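A MEDIDA DO ARROZ
Notas para a palestra de Latifa Ragab, ciclo "Coisas de Bancada", Cuvia

Abertura (sem diapositivo, luz acesa)

Boa tarde. Agradecer à Cuvia pela sala e pelo café, por esta ordem de qualidade.

Perguntar quem cozinhou arroz esta semana. Esperar pelas mãos. Perguntar quem o mediu. Esperar que as mãos desçam. Se não descerem, tenho um público melhor do que o previsto e salto dois parágrafos.

Contar a história da minha tia, que media o arroz "a olho" e tinha um olho excelente para doze pessoas. Éramos quatro. Comíamos arroz ao almoço, bolinhos de arroz ao jantar e, no dia seguinte, uma coisa com ovo a que ela chamava omelete e que se cortava à faca de pão.

Dizer ao que venho: meia hora sobre como se passa arroz cru de um recipiente para um copo. Pausa. Quem quiser sair sai agora, a porta range mas eu finjo que não ouço.

O chão primeiro

Começo por baixo, que é onde acaba uma parte do arroz. Nos meses em que andei a pesar o que se perde entre o recipiente e a panela, aprendi mais com a vassoura do que com a balança. O grão cru salta. Bate na borda, ressalta, rola, e vai parar debaixo do móvel onde está desde abril o grão anterior.

Mostrar o chão antes da mesa. Não comentar muito, deixar as pessoas pensarem no seu.

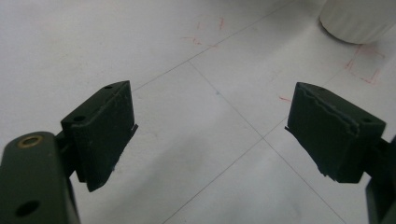
A mesa e o que lhe pomos em cima

Defendo a mesa clara. O arroz branco em mesa branca vê-se mal, bem sei, já me escreveram sobre isso, e com bastante energia. Mas numa mesa clara vê-se tudo o resto: a migalha, o fio de cabelo, a mancha de café que se jurava limpa. E para o arroz há a mão aberta, passada devagar pelo tampo, que encontra grãos melhor do que qualquer par de óculos.

Regra da casa: pouca coisa em cima da mesa. Um recipiente, um copo, uma colher. Uma taça, se houver alguém que precise de uma taça. Tudo o que não participa na operação acaba por participar à mesma, geralmente com o cotovelo.

Falar aqui da colher. Tenho uma relação complicada com as colheres doseadoras de plástico, aquelas que vêm numa argola e que nunca mais se separam. Para medir uma, lavam-se as cinco. A colher de madeira não promete nada: não traz número gravado, não diz que é "uma dose". Leva o que leva. Ao fim de umas semanas sabemos quanto é, e então trocamo-la por outra maior que nos ofereceram no Natal e voltamos ao princípio.

Notar o brilho da madeira, quando se apanha luz de frente. Uma superfície lisa larga o arroz de uma vez; uma colher áspera e cansada guarda sempre um ou dois grãos para mais tarde.
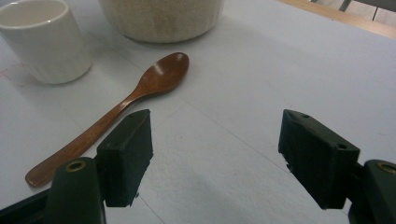

Colher de madeira, copo branco, taça salpicada. Mesa posta para medir.

(Se alguém perguntar pela taça: é bonita, sim. Não, não sei onde se compra. Perguntam sempre pela taça.)

O recipiente

Parte mais longa, beber água antes.

A Pidard fez-me há tempos um inquérito interno simpático, com 1.232 respostas, sobre onde é que as pessoas guardam o arroz. A resposta vencedora foi "no pacote, com uma mola". A segunda foi "no pacote, sem a mola, a mola desapareceu". Não vou gozar com isto, porque é o que eu faço quando não tenho palestras para dar.

Argumentos a favor de um recipiente a sério:

– Boca larga. A colher tem de entrar deitada e sair deitada. Num frasco de gargalo estreito entra a pique, e sai a pique, e o arroz, que conhece a gravidade, fica lá dentro.

– Tampa presa. Uma tampa solta pousa-se na mesa, depois em cima do lava-loiça, depois na vida. Com dobradiça fica no seu sítio, de pé, a assistir.

– Base estável. Experimentar empurrar com um dedo na loja. Olham para nós, mas compensa.

– Rebordo grosso. Serve para rasar a colher contra ele. É o gesto mais elegante de toda esta operação e o único que vale a pena ensaiar.

Sobre a distância: copo à frente do recipiente, quase encostado. Cada palmo a mais entre os dois é um palmo em que a colher viaja cheia sobre terreno aberto. Há quem ponha o copo do outro lado da mesa para ter espaço. Espaço para quê, pergunto eu, e passo ao diapositivo.
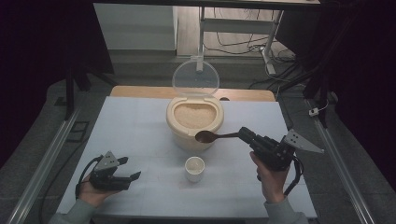

Recipiente de arroz aberto, copo pequeno mesmo à frente, colher junto à borda.

Deixar este no ecrã enquanto falo das quantidades.

Quantidades

Digo cerca de 80 gramas de arroz cru por pessoa e espero pelos protestos. Há sempre dois grupos: os que acham uma miséria e os que acham um exagero. Pô-los a falar uns com os outros no intervalo.

O copo pequeno resolve quase tudo. Quem mede com um copo grande enche-o até meio, hesita, acrescenta "só mais um bocadinho", e estamos de volta à casa da minha tia. Um copo pequeno enche-se até cima e acabou a conversa.

O meu próprio recipiente, cheio até onde a tampa ainda fecha, leva 984 gramas. Um quilo não cabe. Comprei-o para um quilo. Sobra sempre um fundo de pacote com dezasseis gramas, para o qual tive de arranjar uma mola.

Ritmo

Colher cheia demais: monte, avalanche, vassoura. Colher a meio: paciência. Prefiro três viagens sossegadas a uma heróica. O Irnus, o meu cão, discorda e fica sentado debaixo da mesa à espera das heróicas, apesar de o arroz cru o ter desiludido todas as vezes.

Rodar a colher junto ao fundo do copo, com o bico lá dentro. De alto faz um som bonito e mais nada.

Se sobrar tempo: a discussão de lavar ou não lavar o arroz. Se não sobrar, melhor. Na última vez perdi o controlo da sala nessa pergunta e o moderador teve de servir os bolos mais cedo.

Perguntas

Levar a balança para a mesa da frente, pilhas verificadas. Levar 2 pacotes, um para quem quiser experimentar e outro para quando o primeiro estiver no chão. Pedir a vassoura antes, com naturalidade.

A quem perguntar pela massa: esparguete é outra palestra e ainda não a sei dar.

Sair até às seis, a sala é precisa.

Relacionados
Tampas: um inventário sentimental
A gaveta dos talheres, segunda tentativa
Serões Tomić: conversas sobre loiça desemparelhada
Quanto café cabe numa colher de café
Coisas de Bancada: programa completo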